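Home | Volumes | Authors | Search | Help

3. Collecting the Examples 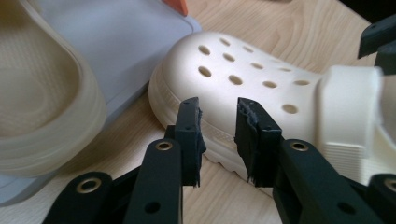 Figure 2. Hand-held gripper at a foam clog lying on its side, fingers open at the platform sole.

All examples in the Trullden set were recorded with a hand-held gripper. The person collecting holds the tool, moves it to the object, closes the fingers, and completes the task in one motion. A camera on the tool records the whole attempt. No robot arm is needed at this stage, which let us work on ordinary tables in ordinary rooms.

The set holds 3000 recorded attempts across 14 kinds of household object. Footwear was added last, in December, after early models trained on boxes and cups did poorly on soft items with curved sides. Clogs were a useful case. A clog on its side offers several places to take hold, and the collector has to choose one. In Figure 2 the fingers approach the thick sole, with the pad of the right finger close against its side. Other attempts in the set take the heel strap or the rim of the opening.

3.1 Instructions to collectors

We kept instructions short. Collectors were told to begin with the fingers open, to approach at a steady pace, and to pause briefly before closing. They were not told where to grip. An earlier trial at Plullow had fixed the grip point for each object, and the model that came out of it failed whenever the object was turned. Leaving the choice open gave more varied examples -- and more attempts that had to be thrown out.

Objects were placed by hand before each attempt, and other items were allowed to stay on the table. Each of the 13 collectors worked in sessions of 31 attempts, then changed objects.

3.2 Review

Each attempt was reviewed by one person other than the collector, using the Noh viewer. An attempt was dropped if the object left the camera's view before the fingers closed, or if the collector's free hand touched it. Slips and second tries were kept and marked as such. Kevin Cáceres settled the cases where the reviewer was unsure -- most of these were grips that held but shifted during the lift.

Contact: Pledance Research Office | Copyright 2025 Pledance | Back to top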